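Minutes of the house meeting, Vornville shared house
October, upstairs landing and then kitchen, start 7:10 in the evening

Present: Ailsa Morrison (chair), Matěj Hrubý (minutes), Polák, Jarno, Hinura. All five bedrooms were represented, so we could vote.

## 1. Minutes of the last meeting

Read and accepted. Jarno asked to correct one word: he did not "refuse" to defrost the freezer, he "postponed" it. Corrected. The freezer is now defrosted.

## 2. Small back bedroom

Ailsa reminded us why this point is first. The small back bedroom has been used for storage since spring, and the bed in it has become the place where everybody leaves clothes they do not want to decide about. Her sister comes to stay in it next month. The room must be free, with a made bed, before that.

We agreed the following:

- Everybody takes their own clothes out of the room by Hinura's next cooking night.
- What is left after that goes in one pile, and we look at the pile together one time only.
- What is still without an owner goes to the clothing bank behind the library.

Polák asked if "clothes" includes coats. It does. Polák asked if it includes the ski trousers. It does. He said that the ski trousers are in a bag and a bag is not on the bed. After some talk it was agreed that the bag goes too, but it can go to the cellar shelf.

Hinura proposed that we sort by season and not by person. She thinks it is quicker, because many of us do not recognize our own winter things in October. Ailsa was against. In her opinion a sweater belongs to a person first and to a season second. Vote: four for sorting by person, one for sorting by season. Hinura accepts the result but wants it written that she still thinks the same.

## 3. Knitwear and how to store it

This point took the longest time. It was put on the agenda by Ailsa after two of her wool things had small holes last winter.

She went through what she does at home with her parents, and we wrote it down as the house rule for now:

1. Knitted things are washed before they are put away, even if they look clean.
2. They are dried flat on a towel. They do not go on the radiator and they do not go on the line.
3. They are folded and not hung, because the shoulders grow.
4. Each person uses a closed box or a zip bag. Open paper bags are not enough.

Jarno asked if he must wash a sweater he wore only one time. Yes. He asked who checks. No person checks, but if moths come back we will know that somebody did not do it.

Matěj asked about the folding, because his thick sweaters never stay folded. Ailsa showed it with a cardigan from the banister: face down, sleeves across the back, then in thirds from the bottom. For cable patterns she makes only two folds, so the thick columns do not get a hard line. Polák tried it and his was acceptable.

Then we went to look at what is there.

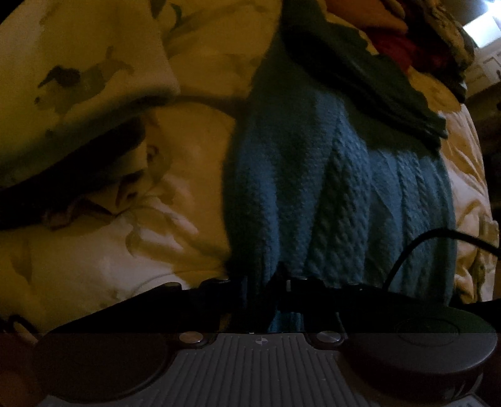

*Item 3: blue cable-knit sweater and other pieces on the leaf-pattern comforter.*

The blue sweater was discussed first. Polák thought it was Jarno's. Jarno thought it was Polák's. Ailsa said that the cables are in good shape and it would be a pity to give it away, so it stays out until both of them have tried it on in front of the mirror. Whoever it fits can keep it. If it fits both, they decide between them and do not bring it to the next meeting.

About the dark green piece there were different opinions, if it should be called a scarf or something else. Hinura will unfold it and tell us. The red and the orange-yellow cloth were not claimed by anybody at this time. They go in the pile for now, under the same rule as the rest.

Ailsa asked that people do not pull one thing out from under another and leave the rest twisted. If you lift something, please fold what you moved. This applies to all beds in the house and also to the sofa.

## 4. The comforter

The comforter with the leaves will be used for the guest bed. Ailsa likes it and says the brown and green go well with the curtains. Polák thinks it is too warm for October and that a guest may prefer a blanket. It was decided to leave the comforter on the bed and put a thin blanket on the chair, so the guest can choose.

Before this it must be washed. It is not certain that it fits in our machine. Matěj tried a similar one in the past and the drum did not turn well — it made a heavy noise and he stopped it. The laundry on the corner has large machines, and Matěj will take it there. He asked for help with carrying it, as it is not heavy but it is difficult to see over. Jarno will go with him.

Drying: also at the laundry, on low heat, with a stop in the middle to shake it, so the filling does not collect in one corner. Matěj will read the care label first. If the label says something else, the label wins.

Cost: paid from the house money. Ailsa reported that there are 230 crowns left in the jar from last month. This should be enough for the wash and the drying. If it is not enough, Matěj pays the difference and gets it back when the new money comes in.

## 5. Boxes and bags for storage

Hinura measured the space under the guest bed. Flat boxes will go there, but the tall ones we have in the cellar are too high. She suggested to buy new flat boxes. Polák asked that we first look at what we have.

Result of the discussion:

- Polák looks in the cellar and brings up every box with a lid that closes.
- Boxes without a lid stay in the cellar or go out with the recycling.
- We need nine boxes with the storage under all beds included. If we have fewer, Hinura buys the missing ones and brings the receipt.
- Each box gets a paper label on the short side, with name and contents. Please write so that other people can read it.

Jarno asked for cedar blocks in every box. Ailsa has two in a drawer, and they are old, but she says they smell again if you rub them with sandpaper. We try those two in the guest room and decide about more after the winter.

## 6. Light in the back bedroom

Short point. Hinura said that it is hard to see colors in this room in the evening, and that she already took a black sock and a navy sock to work as a pair. The ceiling lamp gives a yellow light and does not reach well to the far side of the bed. Jarno will put in a stronger bulb. He will check first what the lamp allows. For the sorting it is better to carry the clothes to the landing, where the light is more white.

Polák asked if the guest also needs a reading lamp. Ailsa thinks yes. Matěj offers his own, with the wish to have it back.

## 7. Cleaning of the room

After the bed is free, the room will be cleaned in this order: dust on the top shelf, window, under the bed, floor. Ailsa does the window and the shelf. Polák moves the bed so the floor under it can be reached, and Jarno vacuums. The mattress should also be vacuumed on both sides and left uncovered for an afternoon with the window open.

Matěj asked to please vacuum the edge where the carpet meets the wall, also because of the moths. Jarno says he needs the narrow nozzle for this and it is missing. If anybody has it in their room, please put it back in the hall closet, no questions.

## 8. Other

- Hinura asked that the drying rack is folded when it is empty. Agreed.
- Polák has one single glove, gray, left hand. It is on the shoe shelf.
- Jarno wants to know if the clothing bank takes shoes. Ailsa will look at the sign when she walks past.
- The ironing board squeaks. It was noted but no person took it.

## Tasks

| Who | What |
|---|---|
| All | Take own clothes from the back bedroom |
| Ailsa | Window and top shelf, cedar blocks, sign at the clothing bank |
| Matěj | Comforter to the laundry, reading lamp, these minutes |
| Jarno | Help to carry, new bulb, vacuuming, try on the blue sweater |
| Polák | Boxes from the cellar, ski bag, move the bed, try on the blue sweater |
| Hinura | Unfold the green piece, buy missing boxes |

The meeting closed at 8:35. The next one is in the kitchen, at the same hour, when the room is ready. Corrections to these minutes please to Matěj, on paper under his door or by message.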